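Section 5: House Rules for Running the Arm in the Kitchen Scene 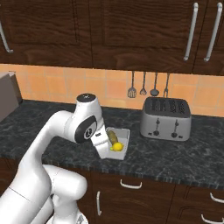
I wrote the first version of this section after a long afternoon of cleaning up after myself, and I've been adding to it ever since. If you've done Section 4 you already have the Meren kitchen loaded and the arm answering to the controls. Now we get to the part people like to skip, which is how to behave once it's moving. Please don't skip it! Most of what goes wrong in Meren goes wrong in the first 30 seconds of a run, and nearly all of it can be headed off before you press Start.

Yes, it's a simulated kitchen, and you can drive the hand straight through the counter without paying for a new counter. I still ask everyone to treat it like the real thing. The motions you save here get loaded onto the bench arm at Stevora later on, and a sloppy habit goes along for the ride.

5.1 Before you start a run

1. Open the scene and let it settle. Things drop a tiny bit when physics switches on, so give the lemon and the cucumber time to stop moving. If you start early, your saved start positions will be off, and you'll be chasing that for the rest of the day.

2. Check that the container is sitting flat on the counter. Orbit the view down to counter height and look along the bottom edge. A tilted container usually means two objects were loaded on top of each other.

3. Open the Limits panel and set hand speed to 30 percent. I don't care how good you are. The first run of any new task goes at 30.

4. Turn on Contact Warnings. It's off by default (I've asked for that to change, and I'm still asking).

5. Name the run before you record it. Use the task, then the scene, then your initials. "test2final" has cost me more hours than any crash ever has.

Note: If you closed the program with the arm in the middle of a task, it comes back exactly where you left it. Send it home first, then go through the steps above. Starting a fresh task from a leftover pose is allowed by the software and not allowed by me.

5.2 Mark your keep-out zones

A keep-out zone is a box you draw around something the arm has no business touching. You'll want one for each thing on the counter that isn't part of the task. In this kitchen the toaster comes first. It stands right next to the container, and on a wide swing out of the container the hand can clip it before you've noticed you're drifting.

1. Click the toaster, then choose Wrap in Zone.

2. Set the margin to 5 centimeters on every side. The default is zero, and zero means the warning arrives at the same moment as the bump.

3. Pull the top of the zone up a little more by hand. People come in over the top of the toaster to save time, and the fingers point down, so they hang lower than you expect.

4. Do the same for the gray appliance at the left end of the counter. It's easy to forget when your camera is aimed at the food, but the arm has to bend somewhere, and its elbow doesn't know what you're looking at.

5. Add one flat zone in front of the hanging utensils. One wide box across the whole rail is plenty. Please don't wrap the ladle and the spatula and so on one at a time, it slows the planner to a crawl.

6. Leave the container without a zone. I did wrap it once, and then spent my whole lunch wondering why the planner refused to go anywhere near the lemon.

Caution: Keep-out zones only stop planned moves. When you're jogging the arm by hand they'll beep at you, and that's all they'll do. Don't lean on them while you're driving manually.

5.3 Reaching into the container

This is the bit I get the most mail about, so I'll go slowly. The container has low walls that lean out a little, and that shape fools you. From the usual camera it looks like you have loads of room. Then you go down, and a finger catches the rim.

1. Bring the hand to a spot straight above the object, well clear of the rim, and stop there. I mean a full stop. I call this the hover point, and it should be a saved waypoint of its own.

2. Turn the wrist now, while you're up high. For the cucumber, line the fingers up so they close across its narrow side. It's lying at an angle, so the straight-on wrist you used for the lemon won't do.

3. Switch to the side view and check both fingers against the near wall.

4. Lower straight down. No sideways movement at all below the rim. If you see you're off, go back up to the hover point, fix it there and come down again. It feels fussy for the first couple of tries and then you stop thinking about it.

5. Close the fingers slowly and watch the force readout. My limit for produce is 16 newtons. In the simulator the lemon will happily put up with much more than that, because it's modeled as a hard little lump, and a real lemon is not.

6. Lift straight up to the same hover point before you travel anywhere. Then wait one beat and look at the object. If it's swinging or slipping, put it back and regrip.

Note: When both objects are going to be picked, decide on the order before recording and write it in the run notes. Lemon first or cucumber first are both fine. What I don't want is a folder of runs where the order changes and the notes don't say so. Zubaida Warraich on the Arnby side has to sort those by watching every one of them, and she has better things to do!

Caution: Never use Snap to Object for the final approach. It takes the shortest line, and the shortest line may well go through the container wall. Contact Warnings will catch it, but by then the container has been shoved and your scene needs a reset.

5.4 Stopping, pausing and starting over

Stop and Pause are two separate things and it's worth getting them into your fingers early.

Pause holds the arm where it is and keeps the recording open. Use it to change the view or answer the door. Don't use it to sneak in a correction, because the recording will show a jump and the checker will throw the run out.

Stop ends the run and cuts the motors. On the simulated arm the joints freeze. On the bench arm the brakes come on, and the hand may sag a little first. I'd like you to practice reaching for Stop without looking at it, so that you have it down by the time you're standing beside real hardware.

If you stop with something in the grip:

1. Leave the fingers closed.

2. Jog the hand back up above the rim, if it's down inside.

3. Move to a clear patch of counter and lower until you get a contact reading.

4. Open the fingers, go straight up and send the arm home.

5. Reset the scene from the menu and start again at 5.1. All of it, the settling too.

You can skip straight to the reset in the simulator, I know. On the bench you can't, so do it the long way at least a few times.

5.5 What counts as a clean run

I keep a run only if it passes all of the following. The checker handles the first three on its own, and the last two are up to you.

No contact with any keep-out zone.
No contact between the hand and the container walls.
Grip force under the limit the whole way through.
Hover point used going in and coming out.
Run notes filled in, with the pick order.

For a new task I ask for 21 clean runs before you raise the speed. The old guide said 16, and if you're working from the Cabanatuan printout it still does, so cross that out and write the new number in. After that you can go up in small steps, and if you get a wall contact at the new speed, drop back down and do another batch.

Bad runs should be kept too, by the way, in the folder called Rejected. Add a line saying what happened. "Caught near wall, came down late on wrist turn" is perfect. "Oops" is a bit thin (I've left that one myself, so I'm not throwing stones).

5.6 When you change the scene

Anything you move, add or swap means your zones are out of date. They stay put when the object moves. So if you slide the toaster over to make room, its zone remains behind, guarding a patch of bare marble, while the toaster itself has no protection at all.

1. Delete the old zone.

2. Wrap the object again in its new spot, with the same margin.

3. Run the whole task once with nothing in the grip, at 30 percent.

4. Save the scene under a new name. Please don't save over the shared Meren kitchen. The version that went out in September has the zones for the standard layout already in it, and other people are counting on it staying that way.

Section 6 covers moving a finished task over to the bench arm. Have your clean runs and your notes ready before you open it.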